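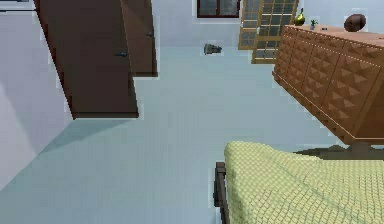 Ryota Sakai says the first hour on the controls should be spent going nowhere in particular, and I wish I'd listened to him before I tried to do a whole bedroom in one evening. Driving comes first, then turning, then stopping where you meant to stop. Only after that do you get to touch anything!

Anyway, hello, and welcome to my Merkholm gallery. Merkholm is the simulated bedroom I've been using to learn how to show a robot a task by remote control. I sit at my desk with the two hand controllers, do the job myself through the robot, and Kivora (the program I record with) saves every move so a model can learn from it later. My goal for February was 300 demonstrations. I got to 69, and I kept 55 of those. The rest had me backing up, changing my mind and generally teaching the poor thing my bad habits.

The picture up top has the stretch of bare floor I like best in the whole room, with the wardrobe on one side and the dresser with all those pointy studs on the other. That little dark gray thing on the floor could be a shoe or a toy, I go back and forth on it. 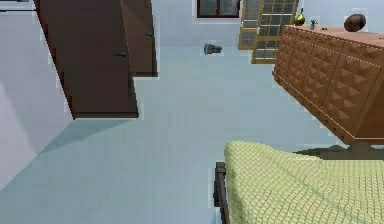 Slow down before the turn and never during it, as one reader wrote to me after my last gallery, and that one sentence fixed more of my recordings than any setting I've fiddled with. A jerky turn gets copied right along with everything else. I now ease off the stick early, let things settle, and then swing around - it feels silly and slow, but the playback looks so much better.

Same room again, with the lattice screens next to the window and the bed in the corner. I'm weirdly fond of that quilt. There's a football on top of the dresser too, next to the smaller stuff, and I've promised myself I'll try a pickup up there once my hands are steadier (round things scare me).

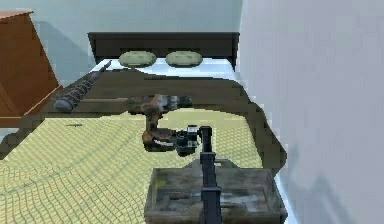
Do you have to record everything perfectly for the robot to learn it? Small wobbles are fine, and I leave plenty of them in. What I throw out is any run where I stopped for a long time or went for one thing and then switched to another.

My favorite of the bunch! The arm is folded over the bed with the gripper just above the covers, right by where the light quilt meets the dark blanket. Working over soft bedding is hard for me from the desk, as I have trouble judging height, so I come down in tiny steps and check the side view in between.

Next up is Furkport, which is a kitchen, and I'll be on Gebru controllers for that one. I've set aside 2 evenings just for drawers.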